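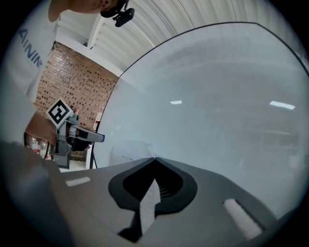 Petrică Lungu wrote to us after the first release that a dataset made by students should say on its first page what is wrong with it, and that he had to open many episodes before he understood why half of our tasks have no force values. He is right, and we rewrote this file. The known problems now come before the download instructions.

Filed under: Student Projects / Robotics Club / Datasets

Last updated: 12 Sep 2023

Gatier: two-hand demonstrations with hand-held grippers

Gatier is a set of short recordings made by the members of the Milley robotics club. A person holds one gripper in each hand and does a small household or workshop task. The recordings are meant for imitation learning. We use them to train the club arm pair, which we call Trurner, and you are welcome to use them for your own arms if the fingers have a similar shape.

The present version is release 2. It contains 1122 episodes. Release 1 should not be used any more, for the reason given under "Time stamps".

Known problems

Force values. The finger force sensors were mounted only in the second half of the collection. All episodes before this have a column of zeros in the force field. The zeros do not mean that there was no contact. Please check the flag has_force in the episode file before you train anything with it.

Shiny surfaces. Several tasks are done near a large glossy panel, and the ceiling lights are reflected in it. Our position tracking works with the camera pictures, so a reflection which moves together with the camera can disturb it. We marked the episodes where the track jumps by more than 12 millimeters between two pictures. They are still in the set, under quality = "check". Anca Ardeleanu wants to delete them and Dorin Ghiță wants to keep them, so they stay until the two of them agree.

Edges of the picture. The lens is very wide. Near the border the picture is dark and strongly bent, and the finger that is nearest to the lens is often not sharp. If you crop to a square in the center you lose a part of the fingers. We do not crop.

People. The person doing the task is sometimes in view, mostly a shirt or an arm. See "Privacy".

One room. Most of the episodes come from the same place, with the same brown brick pattern on the wall and the same shelf of bottles. A model trained only with Gatier will probably learn the wall. We saw this ourselves: our first policy was good in the club room and could not begin its first movement in the corridor.

What is in an episode

Each episode is one folder. The name of the folder is the task code, then the operator code, then a running number. Inside there are these files:

left.mp4 and right.mp4, the video from each gripper
left_pose.csv and right_pose.csv, the position and rotation of each gripper
width.csv, the opening of both pairs of fingers
force.csv, see the note above
episode.json, with the task text, the operator code, the quality value and the flags

Poses are in meters and quaternions, in the order x, y, z, w. The origin is the place where the left gripper was when the recording began. In release 1 each gripper had its own origin. This was our mistake, and it made the two-hand tasks useless. Now both grippers share one.

Width is given in millimeters. Zero means that the fingers touch each other. The soft tips give way a little when they are pressed, so you can also find small negative values. They are correct and you do not need to remove them.

How the recordings were made

The club meets in the evening, and the operators are students. Every operator first did a practice round of 16 episodes, and these practice episodes are not in the set. It helped more than we expected. People who have never held such a gripper move it like their own hand, very fast and with big turns of the wrist, and an arm cannot follow this. After the practice they move slower and keep the wrist quiet.

The grippers are printed in gray plastic. A square marker in black and white is fixed on top, and the marker is how the camera on one gripper finds the other one when both are in view. If the marker is hidden for a long time, the relative position comes only from the two separate tracks, and it drifts. The column marker_seen in the pose files tells you for every line which case it is.

We asked the operators to follow these rules:

Start with both grippers still, and wait for the tone.
Do not speak to other people during the episode.
If you drop the object, finish the episode anyway and press the red key afterwards.
Let the other marker be visible whenever the task allows it.
Do not hurry the last centimeter.

The third rule was introduced by Pankaj Mathur in February. Before that, the failed episodes were thrown away, and we regret it now. Failed episodes are useful when you want to train a model that notices its own errors. In the present set they have success = false.

Tasks

The task text is written by the operator in free words, and for this reason the same task can have different texts. "Pass the cup to the left" and "give cup left hand" are the same thing. We did not correct the English, because we wanted to see if the language part of a model can support it. A clean version is in the field task_std.

The groups are: passing an object from one hand to the other, opening and closing, wiping, folding cloth, and holding with one hand while the other hand works. The last group is the most difficult and has the most failures. If you have time for only one experiment, please try this one and write to us.

Time stamps

In release 1 the two videos were aligned by the clock of each camera. The clocks were set by hand, and some were wrong by a good part of a second. For folding cloth it is maybe not important, but for passing an object it is a disaster: the left hand opens before the right hand has closed. In release 2 we align by the start tone, which is recorded by both microphones. The sound itself is then removed from the files.

If you have still saved episodes from release 1, please do not mix them with the new ones. The folder names are the same and the content is different, which was not a clever choice of us.

Privacy

All operators signed a form and can ask for deletion of their episodes at any time, without giving a reason. Faces are blurred by a program and then checked by a club member. Clothes are not blurred, and neither is the lettering on a shirt. If you find a face that we have missed, send the folder name and we will take the episode out. Do not try to find out who an operator is.

Training notes

These are the settings with which we got our best result on Trurner. They are not tuned very carefully.

Use both videos, resized, without cropping.
Predict relative movements. Absolute positions did not work for us.
Leave out quality = "check" for the first 2000 steps and then add it.
Vary brightness and color strongly, because of the one room.

Cornel Oprea tried the same settings without the wide picture and reported that the arms then often miss the second gripper completely. His configuration is in the folder configs/narrow if you want to repeat it.

Getting the data

The set is divided by task group, so you do not have to take everything. Run fetch.py with the name of the group. The script compares the checksums at the end and prints the files which are damaged. When the connection stops, run it again and it will continue from the last complete file.

The Esteves loader reads the folders directly. For other loaders, convert.py makes one file per group. The conversion needs a lot of free space on the disk, and it does not warn you before it is full. This is on our list.

License and contact

The data may be used for study, teaching and research, also outside of our school. Please name the club and the release number when you publish something. The scripts are under the license in the file LICENSE, and the printed parts have their own one in the folder hardware.

Questions and corrections are best sent as an issue in this repository. We answer slower in the exam weeks.

Related

Trurner: setup notes for the arm pair
Esteves loader: how to read Gatier folders
Printing and assembling the club grippers
Changes between release 1 and release 2
Practice sheet for new operators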